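Jalali clears pilot line at Fellstead plant for battery pack assembly

2 July 2010

Jalali has received final operating approval for the pilot line at its Fellstead plant, where it will build battery packs for the Ralleva electric van. The approval covers electrical safety, ventilation and fire separation between the cell store and the assembly hall.

The line has four stations and is rated at 30 packs per shift. Trial packs built in June passed vibration and charge-cycle tests at the first attempt, the company said. One change was requested by inspectors: a second isolation switch at the end-of-line tester, now fitted.

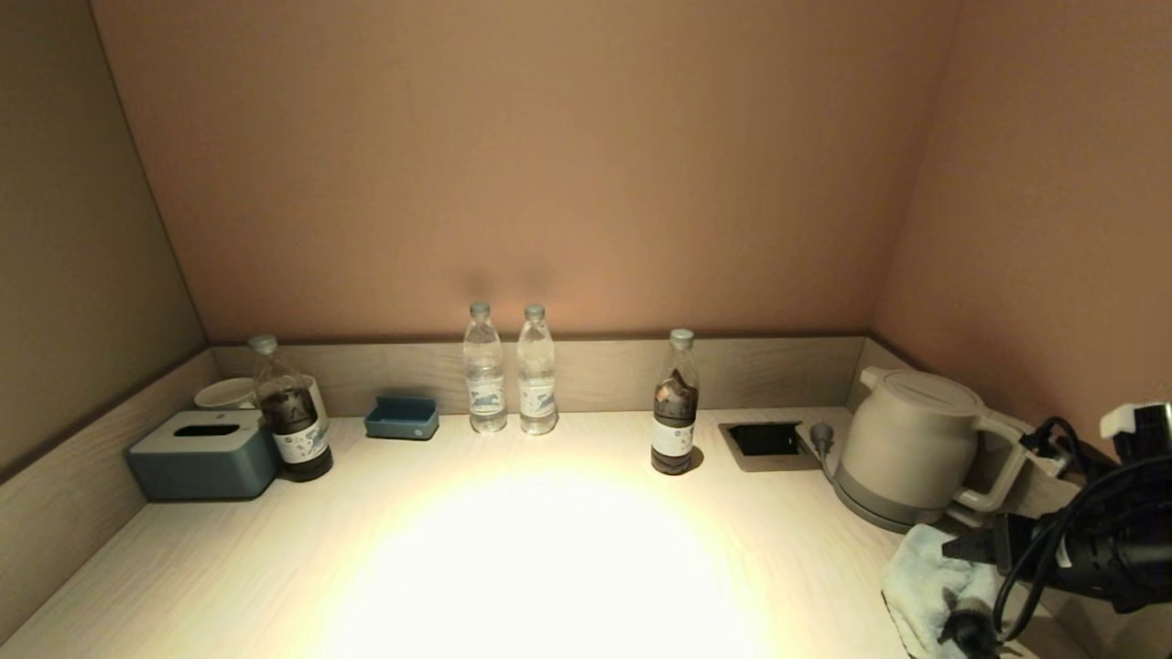
A tissue box and a bottle of dark tea on a wood-grain counter.

Pack housings will come from Drilosano under a three-year supply contract. The housing is a two-part aluminum casting with a bonded seal, and replaces the welded steel box used on the prototype vans. Jalali puts the weight saving at 40 pounds per vehicle.

Series production of the van is to follow once the paint shop is certified. Jalali has not given a date for that inspection.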